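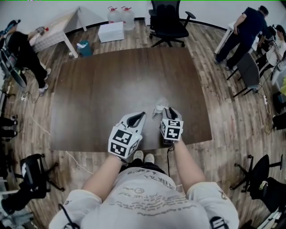

I've wanted to see the inside of a working olive press for years, and last December I finally got my wish. The Karam mill opens its doors for one weekend each season, and for 3 dollars you get a tour, a tasting and as much bread as you can decently eat. I went up with my sister and we stayed until they started stacking the chairs.

The smell hits you in the parking lot – cut grass, green tomato, a bit of pepper. By the time we got our wristbands there were 17 of us in the group, including a very patient baby. Our guide was Tarek Awwad, who has worked the press for 11 seasons and talks about olives the way other people talk about baseball. He was wonderful! He let us run our hands through a crate of fruit that had come in that morning, then walked us along the washer and the crusher, shouting over the noise the whole way.

My favorite stop was the malaxer, a long steel trough where the crushed paste gets turned over very slowly until the oil starts to gather on top. You could stand there all day. Tarek told us they had pressed 867 crates so far that season, and that the growers like to wait around for their own batch to come through (there's a bench for them, and a coffee pot that never seems to be empty).

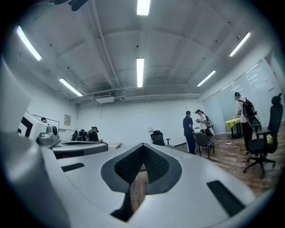
Then came the tasting. We tried two oils from small little blue cups, warming them in our palms first and slurping as loudly as we could, which my sister enjoyed a little too much. The first one, Pura, is their mild oil, buttery and soft, lovely on plain bread. Hurnico is the early harvest and it's a whole different animal – bitter, bright, with a kick at the back of the throat that had half the group coughing. I bought two tins of it.

A few practical notes if you're going next time. Wear shoes with some grip, as the floor by the washer gets slick. The early tour is the one to book, while there's still fruit coming in off the trucks. The shop takes cards, but the lady selling the za'atar flatbreads outside only takes cash, and you will want a flatbread. We had ours sitting on the wall by the gate, with oil running down to our elbows.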